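Landscape Construction 2: Timber Garden Structures
Handout 3, Footings for arbours and pergolas
V. Hafþórsson 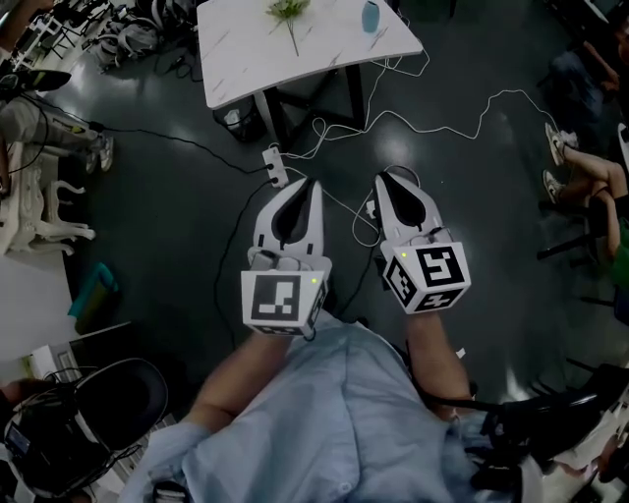

Two hand-held grippers with printed marker blocks.

Set-out. Peg both post centres and check diagonals before digging. Locate buried services first.

Footings. Bore to firm ground below any fill. Place 20 mm aggregate in the base for drainage. Galvanised stirrups keep end grain clear of the soil; fix each post with 2 bolts.

Timber. Treated softwood must suit its exposure. Reseal all site cuts with preservative.

Reading: Brøndum, Garden Carpentry, p. 269. Bring your set-out sketch to the next tutorial.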